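Getatura's Handheld Gripper Kit Is Cheaper Than a Robot Arm. Setup Takes Patience.

Tue 7 February

Getatura has started shipping the Wuvdale, a two-finger gripper you hold in your hand and carry from room to room. A camera on the tool records each grasp, and the company's software turns the recordings into training data for a robot arm fitted with the same fingers. The kit costs $1,293. Arms are sold separately.

We used one for two weeks at our test office in Prurnthorpe. The box holds the tool, two sets of soft ribbed fingers, a charger and a bag of screws. Assembly took 47 minutes, most of it spent lining up the finger mounts. The printed guide skips a step there, and we had to look it up on the company's site.

The fingers are the best part. They bend around whatever they close on, so you don't have to aim perfectly. Small household items are where we spent most of our time, working at counters and desks by the windows.
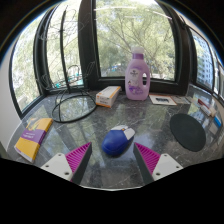
Battery life was fair. We got 31 short recordings out of a charge before the warning light came on. Uploading them was slow, and the software rejected several without giving a reason. Getatura says an update is due in May.

The closest competitor, from Rothe, sells for $2,000 and comes with a better case and a spare battery. It is also heavier, and our wrists noticed by the end of the first afternoon. For a small lab that already owns an arm, the Wuvdale is the one we would buy. Order extra fingers with it, as replacements ship separately.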